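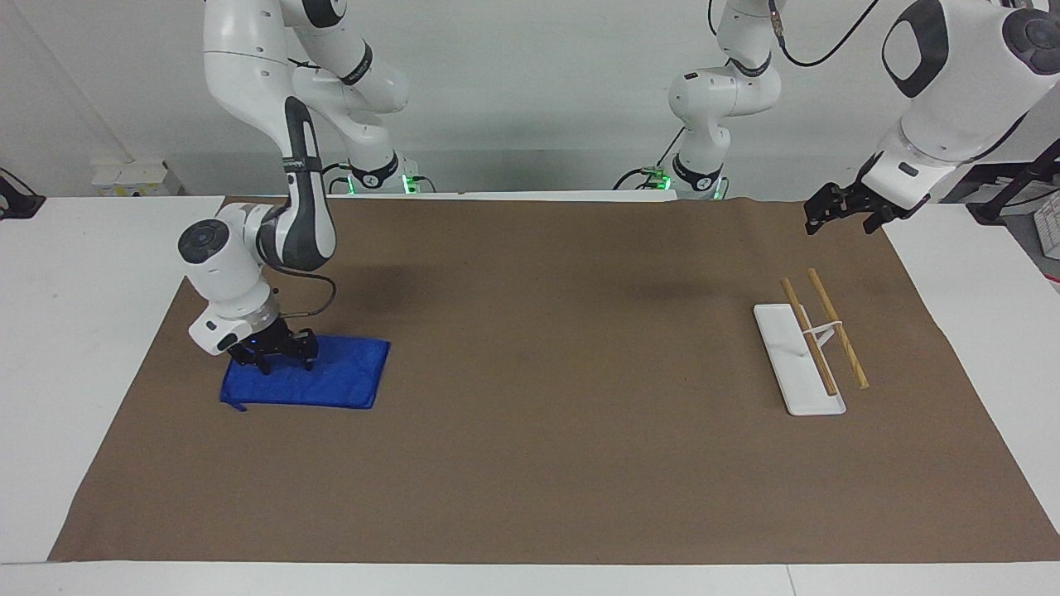 3.2 Work surface and cloths

All folding and wiping tasks in this study were done on a table covered with brown kraft paper (Figure 2). We chose paper for two reasons. It gives a plain colour behind the cloth, and it can be changed at low cost when it becomes marked. The sheets were torn from a roll by hand, therefore the edges are not straight, and we did not try to trim them. Creases and small smudges were accepted. A sheet was replaced only when a crease was high enough to catch the hem of a cloth.

The cloths were household cloths of the Favora type, bought in Wakesville in January. In total we used 11 cloths and recorded 356 trials. Before the first trial each cloth was washed seven times, as the new fabric was stiff and kept the fold lines of its package. After washing, the cloths did not lie fully flat any more — this is also how they come out of a kitchen drawer, and we did not iron them.

A corner folded under the cloth was treated as a normal starting condition. Following Wolde, we call this a hidden corner. It is harder than a corner folded on top, for the outline of the cloth then looks nearly complete from above. Two of the authors (T. Akande and Y. Lemma) labelled the hidden corners separately and discussed the cases where their labels were different.

Figure 2. Blue cloth on the kraft paper, with the lower left corner folded under. Small wrinkles remain in the fabric.

The grey cloths from Wurik were excluded from this part and are treated in Section 3.4.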